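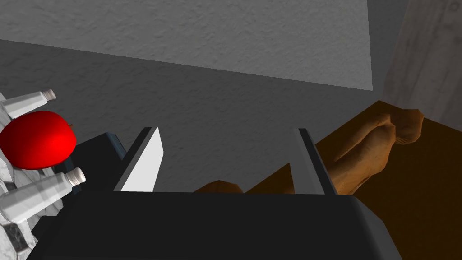
Pamuris, três semanas a arrumar a cozinha no simulador

Há anos que oiço prometer um robô que levanta a mesa, e foi com essa esperança meio teimosa que instalei o Pamuris numa noite de julho, com um chá ao lado e muita paciência. É um simulador de tarefas domésticas: escolhe-se uma divisão, espalham-se uns objetos e manda-se a garra arrumar. Custou-me 42 euros pela licença caseira e não me arrependo, embora já explique porque ainda lavo a loiça à mão.

O que mais me agradou foi a mistura de coisas. Uma maçã vermelha entre dois tubos brancos, um pão cheio de gomos pousado ali perto na madeira — é mesmo assim que a minha bancada fica ao fim do dia! A maçã é lisa e redonda, o pão é todo irregular, e uma garra de dois dedos paralelos tem de se entender com ambos.

E entende-se? Às vezes. Em 17 tentativas de guardar o pão, a minha configuração acertou três, e numa delas empurrou-o primeiro até à parede. Com a fruta correu bastante melhor. A Griet Wouters, que me recomendou o programa, diz que com os dedos mais lentos se ganha muito, e tem razão, mas então uma bancada pequena leva o tempo de um jantar inteiro.

Queixas tenho poucas: o manual é seco, os menus estão mal traduzidos e as texturas das paredes são um bocado tristonhas. Para quem gosta de experimentar, recomendo com carinho. Para quem quer a cozinha arrumada, por enquanto, um pano e dez minutos — e o rádio ligado, que ajuda sempre.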